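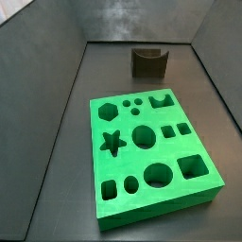 *Green foam block with cutouts. The insides look like a darker green.*

# What Do You Call That Color?

Project report, Intro to Language and Society, Stondstead

I got the idea for this project from a fight with my roommate over a towel. I said it was teal, she said it was blue, and we both got weirdly mad about it. So when we had to pick a topic for December, I wanted to find out how much people on campus agree about color names and whether it depends on where they grew up or what they study.

## What I did

I made a survey with 20 paint chips from Cisneros, the hardware store downtown (they let me take a whole stack for free, thank you!!). I taped them to a board and set up outside the dining hall at lunch. People wrote down one name for each chip, whatever came to mind first. I didn't give them a list to pick from. My pilot version had a list and everybody just picked the fanciest word on it, so I threw that one out.

In the end I got 207 sheets back. I typed all of them into Wisora, the spreadsheet program our department uses, and it crashed on me twice. Save your work, people.

## What I found

Easy chips were really easy. Yellow was yellow and black was black. The trouble started in between, especially blue to green and pink to orange. One chip in that second group got 70 different names, and I had to read them all out loud to my study group. My favorites were "shrimp," "old Band-Aid," and "my aunt's bathroom."

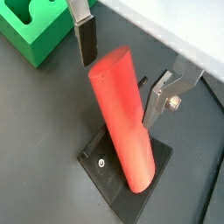 Pink to orange was the messiest part of the whole survey, and I think a lot of it comes down to food words. People wrote salmon, peach, melon, shrimp and coral, and they didn't mean the same thing by any of them. It gets even worse once you leave flat paint chips and look at a real object. I'd call the cylinder in the photo salmon red, but go over to its right side, where there's a soft shine, and I'd say coral, and the left side is just plain deeper red. One object, three names, and I'm only one person! It's also sitting on a black plate, and I'd love to know if people would name it differently on a white one.

Majors mattered less than I hoped. Art students used longer names, but they disagreed with each other just as much as everyone else did. Hometown was a dead end too, mostly because so many of my people came from Garkari or right next to it.

## What I'd change

I'd stay indoors. The light outside the dining hall kept changing and I'm sure it messed with the later sheets. I'd also ask people about their first language, which was a dumb thing to leave off a language survey. And I'd make the writing lines longer, since "the green on the inside of a cucumber" does not fit in a one-inch box.

My roommate took the survey, by the way. She still says the towel is blue.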